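Crew of the Rokard are OUT — all of them
Shipping & Sea News > Piracy and security

tidewatcher
Monday, 6:40 am
Woke up to the best news I've read in months! The whole crew of the Rokard has been released after 44 days. The owners, Drandley, confirmed it overnight and the families were called first, as they should be. Captain Sadao Miyazaki spoke for a couple of minutes on the dock and thanked the people who kept the ship's name in the papers. I had tears in my eyes, I don't mind saying.

gullwing3
Fantastic!! Do we know if anyone was hurt? The April update said one man was sick.

tidewatcher
That was the second engineer, Liam Foley. He walked off on his own and is having checkups. Muireann Fahy has been on this story from day one and her write-up is terrific, go read the whole thing if you haven't.

Bosun_Pete
Glad they're home, truly. But can we talk about the money? Nobody gets let go after 44 days for free. Every payout buys the next gang a faster boat.

gullwing3
Pete, there's no word of a payout anywhere in the coverage. Fahy says the navy boarded the mother ship on day 41 and the gang's leader was arrested ashore in Bullance. Looks to me like the rest of them lost their nerve.

Bosun_Pete
An arrest on day 41 and a release on day 44. Might be connected, might not. I've seen owners stay quiet about a payment for years. I'd love to be wrong on this one.

saltmarsh_jo
I lean toward Pete on the money and I'm still thrilled, you can be both! What I want to know is why a ship with 25 people on board was going through there without an escort. Hadiza Yusuf (the union rep, she's great in interviews) has been asking for escorts on that run forever — maybe now somebody listens.

tidewatcher
Yes! Her interview is so good. She says 98 ships used that route last year with no escort at all. I had no idea it was that many.

Bosun_Pete
98 with no escort and how many taken? You need both numbers before you start paying for patrol boats. An escort isn't magic, either. They get called away, they break down.

saltmarsh_jo
Fair, but tell that to the families.

gullwing3
Did anyone else read the bit from the cook, Octavio Yupanqui? He deserves a medal.
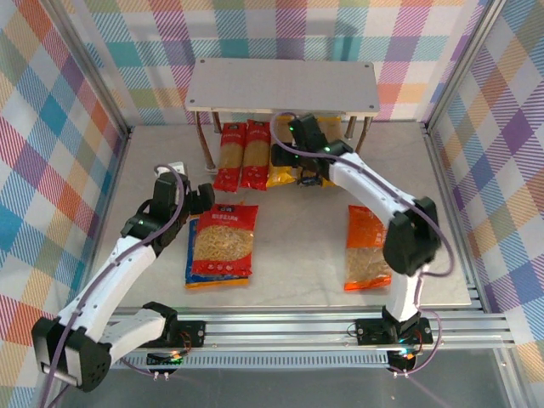
Octavio's part is the one I keep going back to. The gang let him into the galley once a day, so he planned everything ahead and hid dry food where the guards didn't look. He says one night it came down to pasta and a can of tomatoes for everybody. Think of those two tall red packs of spaghetti standing under the little shelf, and then think of 25 hungry people lined up with bowls! And he still got a song going at dinner. What a guy.

saltmarsh_jo
The singing got me too. I read that paragraph out loud to my husband.

Bosun_Pete
OK, no argument from me on the cook. Good cooks hold a ship together on a normal trip, never mind that one.

tidewatcher
We agree on something! Fahy has a second piece coming with the captain, and she says he'll talk about the first night. I'll post in this thread when it's up.

ODalaighFan
Is the Ó Dálaigh, the sister ship, still on the same run? My cousin joins her next month and his mom is asking.

tidewatcher
Drandley says she's being sent the long way for now. Tell his mom it adds 3 days but keeps them well clear of that coast.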